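Stillau Coeliac Screening Project
Second progress report to the Ingvarsson Fund
14 Nov 2018

Prepared by Traian Ene, project lead

1. Where we are

The project offers a coeliac blood test to adults registered at the eight practices in the Stillau area who have had unexplained tiredness, low iron, mouth ulcers or long-running bowel trouble recorded in their notes. The first report covered set-up and the pilot at the Uter practice. This one covers the main round of invitations and the first results.

All 8 practices are now taking part. Drovitz was the last to join. It had a change of practice manager in the spring and the data agreement had to be signed again, which put it nine weeks behind the others. Its invitations have gone out, but its results are only partly in and the figures below will go up a little when the rest arrive.

2. Invitations and uptake

We sent 1255 invitation letters. Of the people invited, 666 came in for a blood test, a little over half. Our target in the application was half, so we have met it, although uptake was uneven. It was best at Uter, where the nurse rang people who had not replied after three weeks. At the two practices that could not spare anyone for phone calls, fewer than four in ten came in.

The letter was changed once. The first version asked people to keep eating gluten before the test but put this in the second paragraph on the back. Several people arrived having already given up bread, in some cases months before, and a negative result in that situation does not tell us much. The line is now on the front, above the appointment details, and says to eat gluten in more than one meal every day for at least six weeks before the test. Reception staff also ask about it when they book. We have offered a repeat to those who were affected. Some have said no, as they feel better without gluten and do not want to go back to it. We have recorded these as inconclusive and written to their GPs.

Men under 40 are the group least likely to reply. We have not found a way round this yet.

3. Results so far

Of those tested, 107 had a raised antibody result or a result that needed checking for another reason, such as low total IgA. All of them have been told by phone or letter and all have been offered a referral to the hospital clinic. Not all of them will turn out to have coeliac disease. We will not know the number of confirmed cases until the clinic has worked through the list, and I would ask that the figure above is not quoted as a number of diagnoses in the Fund's newsletter or anywhere else.

Common complaints among this group, taken from the short questionnaire, were tiredness, bloating and low iron that kept coming back after tablets. A smaller number had no bowel symptoms at all. Numb or tingling feet, an itchy blistering rash on the elbows and knees, and brittle nails were each mentioned more than once. The practices have found this useful, and two of them have asked for a one-page reminder of the less usual symptoms to keep by the desk. The draft is with Sólveig Norðdahl for checking.

4. Clinic waiting times

This is our main problem. We agreed with the hospital that people referred by the project would be seen within eight weeks. The wait is now fourteen. One of the two endoscopy rooms was closed for most of the summer and the list has not recovered.

The delay matters more than it would in some other conditions, as people have to go on eating gluten until they have been seen. Some are feeling poorly and find this hard. We have had three complaints, all answered, and all on this point. We have done the following:

Written to everyone on the list with the expected wait and a number to ring.
Asked the clinic to look at whether adults with very high antibody levels could be diagnosed without a biopsy. The clinic will decide this case by case.
Arranged for the dietitian to speak to people by phone before their appointment, mainly to stop them from starting the diet early without telling anyone.

The clinic has offered two extra Saturday lists before the new year. If both go ahead the wait should come down to ten weeks.

5. Dietitian sessions

Group sessions started in September at the Uter practice and the library in Stillau. They are for people with a confirmed diagnosis and cover reading labels, eating out, oats, calcium and vitamin D, and keeping a separate toaster and butter at home. Partners and other family members may come. Most bring someone.

We had planned to run the sessions in the evening only. Shift workers asked for a morning one, so we now alternate. The Drovitz session has been put off until the practice there has enough people to fill it - in the meantime they can come to Stillau and we pay the bus fare.

6. Spending

Spending is within budget overall. Postage and printing are over, because of the change to the letter. Laboratory costs are under, as we allowed for more tests than were done. I would like to move the unspent part of the laboratory line to dietitian hours, where we will be short by the spring. A separate request form is attached.

The practice nurse post at Uter was vacant for five weeks and the saving has been carried forward.

7. Staff

Two practice nurses have finished the blood-taking refresher. The part-time data clerk leaves at the end of November and the post is being advertised on the same hours. If we do not fill it, the final analysis will be late.

8. Next six months

Finish the Drovitz results.
Send one reminder to everyone who was invited and did not come, with a phone call where the practice can manage it.
Collect the clinic outcomes.
Start testing close relatives of people with a confirmed diagnosis. The consent form for this has been approved.
Print the symptom reminder and send it to all the practices.

The final report is due in May. I expect to have complete figures for testing by then, and clinic outcomes for most people though possibly not all of them.
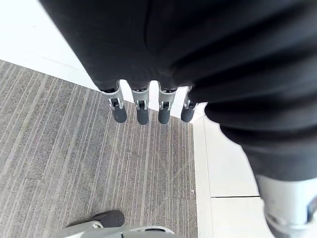 Sólveig Norðdahl asked, on reading the draft, that section 3 should say how many of the 107 were low IgA only, since those people need a different follow-up test and should not be sitting on the same endoscopy list as everyone else. She was content with the rest, but thought six weeks on gluten ought to be repeated in the reminder letter as well, in the same place on the front.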